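Elle tient son épicerie depuis le mois de novembre, dans une rue où trois commerces avaient déjà fermé. Le magasin s'appelle Cledau, comme l'ancienne mercerie qui occupait le local, et elle n'a pas voulu changer l'enseigne. « Les gens du quartier disaient "je vais chez Cledau" depuis leur enfance. Je vends des pâtes et du riz, mais pour eux c'est toujours Cledau. »

Nous l'avons rencontrée à sept heures du matin, avant l'ouverture, pour parler des petites courses, celles que l'on fait à pied et souvent le soir.

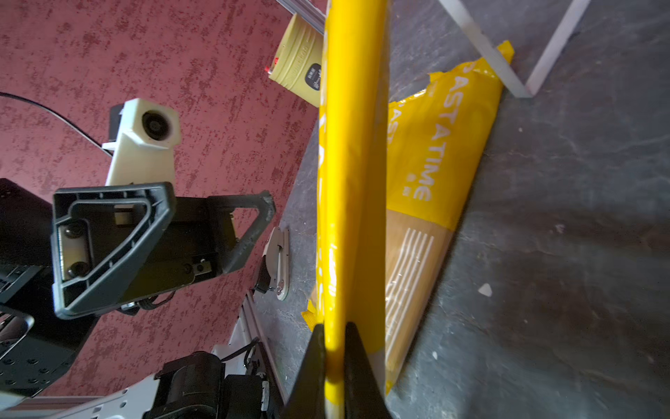 Gokent, novembre

Elle a d'abord travaillé comme comptable, et elle garde de ce métier l'habitude de noter tout. Dans un cahier à carreaux, elle écrit ce que les clients demandent et qu'elle n'a pas. La première semaine, la liste comptait 102 lignes. « J'ai été un peu découragée, je dois le dire. Ensuite j'ai relu le cahier avec calme et j'ai vu que c'était souvent la même chose avec des noms différents. Une dame demande du vermicelle, son voisin demande des cheveux d'ange. »

Elle a donc commencé par les produits secs. Ils se gardent longtemps, ils supportent une erreur de commande, et le client qui rentre tard en a presque toujours besoin. Les produits frais sont arrivés deux mois plus tard, dans une seule armoire froide achetée d'occasion.

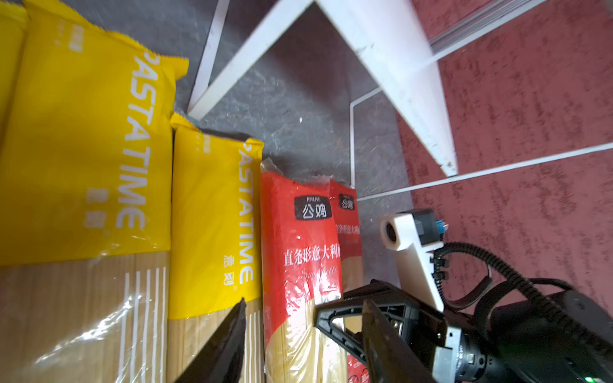
« Pour les spaghettis, je croyais que le prix décidait de tout. Mais beaucoup de personnes regardent d'abord le temps de cuisson. Elles ont faim, les enfants attendent, elles veulent savoir si c'est huit minutes ou douze. Alors j'ai écrit les minutes sur l'étiquette du rayon, plus grand que le prix. Mon fournisseur, la maison Flavow, a trouvé cela étrange. »

Ce fournisseur passe deux fois par mois. Entre deux livraisons, elle s'arrange avec Asante, l'autre épicerie de la rue, qui se trouve trois portes plus loin. On pourrait penser à une concurrence, mais les deux boutiques se prêtent des cartons de lait et se rendent la monnaie. Asante ferme à dix-neuf heures et Cledau à vingt et une heures, ce qui a été convenu dès le début.

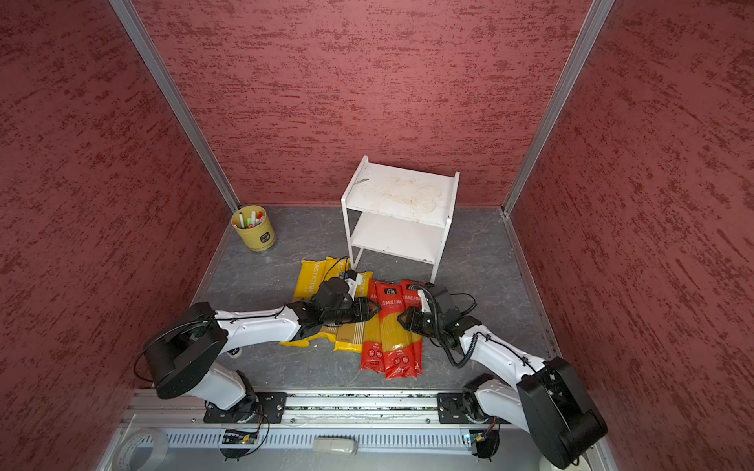
« Le soir, c'est un autre magasin. Le matin, les gens ont une liste, ils sont pressés et ils paient. Le soir ils parlent. Il y a un monsieur qui achète une seule tomate, et il me raconte comment il va la préparer. J'aime bien ce moment, même si mes pieds me font mal. »

Elle ne cache pas les difficultés. Le loyer doit être revu au printemps et l'électricité a pris une place qu'elle n'avait pas prévue dans ses calculs. Elle se paie peu, et elle n'a pas encore pris de vacances. À la question de savoir si elle recommencerait, elle réfléchit assez longtemps. « Oui, mais avec un local qui a une réserve. Je range tout derrière la caisse et je me cogne chaque jour. » 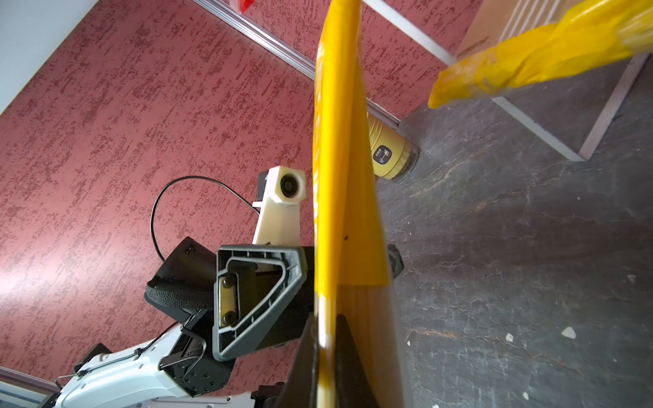 Jaune, en longueur.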